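Fovside workshop notebook
12 April 2023

Gripper unit, left finger carriage. Fault carried over from the last page.

Symptom: the finger closes fine, then hangs on the way back out. Motor current climbs, the driver trips, and the log stops with error 19. First trip came at cycle 2864 on the bench run. After a reset it managed 7 more cycles and stopped in the same place.

Tried this morning:
Swapped the driver board for the spare. No change.
Swapped the motor lead. No change.
Took the motor off and moved the carriage by hand. Tight spot 4 mm before full open, every time.

So it's mechanical. One of the rivets on the left rail has lifted and the head is rubbing on the carriage. There's a bright line worn into the underside where it has been catching. The rail came in the Jistbridge batch from September, and the rivets in that lot were always a bit proud.

Safety note. When the driver trips it lets go of the brake for a moment before the power drops, and the finger can jump. It nipped my thumb during the second reset. No harm done, but the power lead comes out before any hands go in, and the reset button doesn't count as off. I've put a tag on the supply saying so. The Vusatau manual has this the wrong way round on the reset page and needs a correction slip.

Plan: drill out the bad rivet, dress the hole, set a new one, check the height with the straight edge, then run overnight at low speed. The yellow-handled tool will do for the setting.
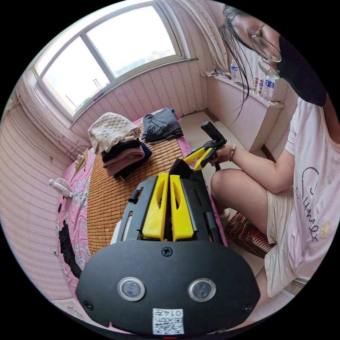
Cao asked whether it was worth saving the rail at all, given that the rest of the batch is just as likely to lift, and would sooner see both sides changed for screwed rails before the unit goes back out. Fair point. Screwed rails aren't in stock, so rivet for now and order a pair.

Still to do: copy the trip log to the shared folder, check the right rail for the same wear line, write to Jistbridge.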